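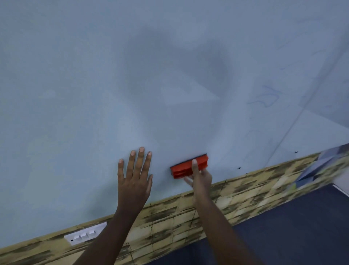 Chapter 6
Who Lives Here? Households and How We Count Them

Knock on every door along one street and you will meet a small world. Behind the first door there might be a couple with twins and a grandmother in the back bedroom. Behind the next, four nurses sharing the rent. Then a retired bus driver on his own, then two brothers who haven't agreed on anything in years but still split the groceries. Every one of those doors opens onto a household, and the household is one of the most useful ideas in all of social science!

In Chapter 5 we followed individual people through their lives: being born, moving, marrying, growing old. Now we put them back under their roofs. That sounds like a small step, but it changes almost every question we can ask. A town can keep exactly the same number of people for decades and still need many more homes, simply by having fewer people in each one.

What you will learn in this chapter

How a household differs from a family
How to work out average household size, and what the average hides
Why living alone and being lonely have to be measured separately
How a survey decides who belongs to which address

Words to know

household, family, householder, one-person household, group quarters, usual residence

6.1 Household or family?

People mix these two words up all the time, and in everyday talk it does no harm. In this book we need to keep them apart. A family is a group of people connected by birth, marriage or adoption. A household is everyone who lives in the same housing unit, related or otherwise. The four nurses are a household with no family in it. Your own family is probably spread across several households (think of aunts, cousins, a sister away at work). 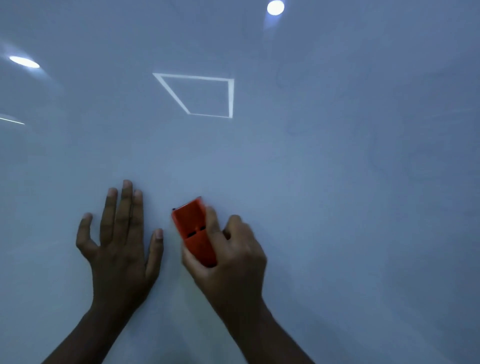

A person who lives alone counts as a household too. Students often find this odd at first, and it is worth getting used to early, as the one-person household will keep turning up from here to the end of Part Two. Some people live in no household at all, at least on paper. Dormitories, nursing homes, barracks and prisons are called group quarters, and most surveys count their residents separately.

So where do you put a college student who spends the term in a dorm and the summer in her old bedroom? The usual answer is the rule of usual residence: you are counted where you live and sleep most of the time. It's a simple rule with wonderfully messy edges. Children who split their weeks between two parents, truck drivers, people staying on a friend's couch until something turns up, all of them make survey workers stop and think.

6.2 The Trevinholm street survey

Throughout this chapter we will work with one set of numbers, from the town of Trevinholm. The survey was led by Chrysoula Sarantis, who grew up there, and it covered 1000 households in two neighborhoods, 500 in each. Balleo is the older one, close to the river, with small apartments over shops. Stirnent is newer and mostly houses with yards.

Altogether the survey found 3579 people. Divide that by the number of households and you get an average household size of 3.579, or 3.58 if we round it. Try to picture a household of 3.58 people and you will see right away what an average can and can't do. It tells us something true about the whole town, and it doesn't describe a single kitchen in it.
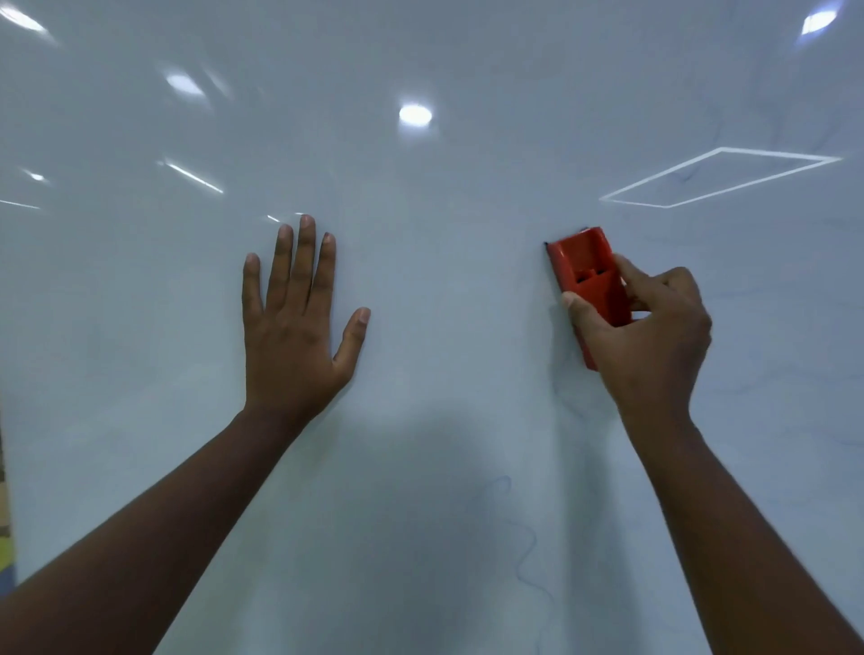
Section 6.2: Two hands and an eraser on a whiteboard.

The really interesting part comes when we pull the two neighborhoods apart. In Balleo, 70 of the households had just one person in them. Sarantis's team went back to those addresses with a second, longer set of questions: How often do you eat with someone else? Who has a spare key? Whom would you call if you were sick? Some people living alone had company nearly every evening. Others could go days without a real conversation, and a few liked it that way.

Keep those answers in mind when you read a headline about people living alone. A count of one-person households tells you how homes are filled. It can't tell you how anyone feels inside them, and for that you have to ask.

Try it yourself

1. Make a list of everyone who slept in your home last night. Would a survey count all of them there? Use the rule of usual residence to decide.

2. Suppose Trevinholm kept the same 3579 people but average household size fell to 3. How many homes would the town need?

3. Write two questions you would ask a person living alone if you wanted to learn about their daily contact with others. Trade with a classmate and answer each other's.

Before you go on to 6.3, read the short extract from the Berchtold diaries at the back of the book. It was written by a lodger who moved through five different households, and we will be sorting out exactly who lived with whom in the next section. Have a pencil ready!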